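# Rakar (hand-held gripper)

**Rakar** is a hand-held two-finger gripper sold as part of a kit for recording household tasks by hand. It is made and distributed by Grillix, a small maker of laboratory handling tools. The operator carries the gripper, opens and closes the jaws with a trigger, and performs an ordinary chore while a camera on the tool records the work. The recordings are used to train control software for robot arms fitted with matching jaws.

The kit is offered in two forms: outright purchase, and a hire service in which Grillix supplies the grippers and checks the returned recordings. Cloth handling, and the folding and sorting of clothes in particular, is the use for which it is most often bought.

## Background

Teaching a robot arm by remote control requires the arm to be present wherever the task is done. For work in homes this is slow and costly, as an arm has to be carried in, bolted down and made safe before the first recording is taken. A hand-held gripper removes the arm from this stage. The person provides the movement, and only the jaws and the camera need to resemble those of the robot.

Grillix developed the Rakar from an earlier bench tool called the Molon, which was designed for moving sample trays. The Molon had hard, flat jaws with a short travel and was poorly suited to fabric. Its trigger was kept in the new design with a lighter spring. The jaws, the linkage and the camera mount were drawn again from the start.

The layout of the linkage is credited to Daranee Saengthong, who joined the firm as a mechanical designer when the Molon was already on sale. Her first version used a single rail and a toothed belt. It was dropped after the belt picked up lint during trials with towels, and a jointed linkage took its place.

## Construction

The jaws move in parallel, so that the pad faces stay square to each other at any opening. The weight of the tool with its camera fitted is 743 grams. Most of this lies close to the hand, and the balance point sits just ahead of the trigger.

The finger pads can be removed. They are held from behind, and a worn pair is replaced without taking the linkage apart. Grillix supplies three grades of pad:

- **Soft** – for knitwear, fleece and thin cotton
- **Medium** – the grade fitted when the tool leaves the works
- **Firm** – for boxes, bottles and other rigid goods

The pads are wide in relation to their thickness. This helps when a garment has to be held along an edge, but makes it harder to enter a narrow gap, such as the space between two plates in a rack. A narrow pad has been requested by several hire customers and is not yet in the catalogue.

## Use with cloth

Fabric is regarded as a demanding material for robot handling because it has no fixed shape. A shirt that has been dropped on a bed may lie in any number of ways, and the position of a sleeve or a hem can often be found only by moving the layers on top of it. Recordings made by hand contain many of the small corrections that people make in dealing with this: a short lift to free a corner, a second grip closer to the seam, a pull to one side to flatten a fold.

The usual approach with the Rakar is to lower the open jaws over a raised part of the cloth and close them sideways. A pinch taken in this way generally includes more than one layer.
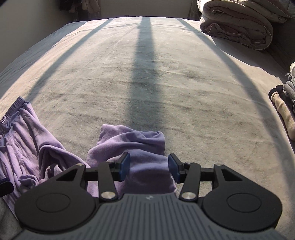 Where a single layer is wanted, the operator has to work from an edge. The manual advises bringing one pad in beneath the hem and closing the other on top of it, with the tool turned through a quarter of a circle. The movement is awkward at first, and new operators tend to bend the wrist instead of moving the elbow. Recordings with strong wrist bending are of limited value, as many robot arms cannot reach the same angle without passing close to the end of their travel.

Two grippers are used together for full folding. They are recorded as a matched pair, and the clocks of the two cameras are set from the same source at the start of each session. Single-gripper work is mostly confined to picking, sorting and placing.

Light is a common cause of poor material. Low sun through a window puts bands of bright and dark across bedding, and the automatic exposure of the camera may shift as the tool passes from one to the other. Grillix does not ask for such recordings to be thrown away. A robot working in a home will meet the same conditions, and the checking service rejects only those passages in which the pads can no longer be made out.

## Recording and checking

Recordings are stored on a card in the camera and copied at the end of the session. Each one is cut into separate attempts, an attempt being the period between two returns to a rest position chosen by the operator. A label is added to each in plain words, for example "trousers to pile" or "towel, second fold".

The checking service looks at three things:

1. whether the path of the tool can be worked out from the video without breaks
2. whether the opening of the jaws was logged throughout
3. whether the label agrees with what was done

Failed attempts, in which the cloth slips or the wrong item is lifted, are kept and marked as such. Customers may choose to have them supplied in a separate folder.

## Sveinbjörnsson trial

The longest published account of the Rakar in use is a report by Sveinbjörnsson, a contract testing firm which hired 12 grippers for work on laundry sorting. The trial began in August and covered 109 sessions, all held in occupied homes. Operators were asked to use whatever clothes and bedding were to hand, and no garments were supplied.

The report found the linkage reliable. No arm or pivot was replaced during the trial, although several pivot screws needed tightening. The pads lasted less well. The soft grade lost grip after about 3 weeks of regular use, and wool and fleece shortened this further by leaving fibres on the face. Wiping the pads with a damp cloth between sessions restored part of the grip.

Other points raised in the report were:

- the trigger spring was found tiring by operators with small hands
- the jaws hid part of the cloth from the camera during close work
- the carrying case had no place for spare pads
- the printed manual did not explain how to clear a full card

Grillix answered the first of these with a lighter spring, offered free of charge to existing customers. The view past the jaws was left as it was. In a note added to the product page on December 21, 2025, the firm stated that moving the camera higher would make new recordings unlike the old ones, and that it preferred to keep the two in agreement.

## Limitations

The Rakar records position and jaw opening but has no means of measuring force. How firmly a garment was held must be judged from the video, and a light pinch on thick cloth can look much the same as a hard one. For this reason the maker does not recommend the kit for delicate fabrics or for tasks in which an object may be crushed.

The tool is not sealed. Damp washing may be handled for short periods, but the manual warns against use over a sink or in a shower room. Hair and loose thread can wind around the pivots and should be taken out with tweezers.

Recordings made with one grade of pad do not always carry over to a robot fitted with another. Grillix prints the grade on the back of each pad and asks that it be entered in the session log – a step which the Sveinbjörnsson report noted was often missed.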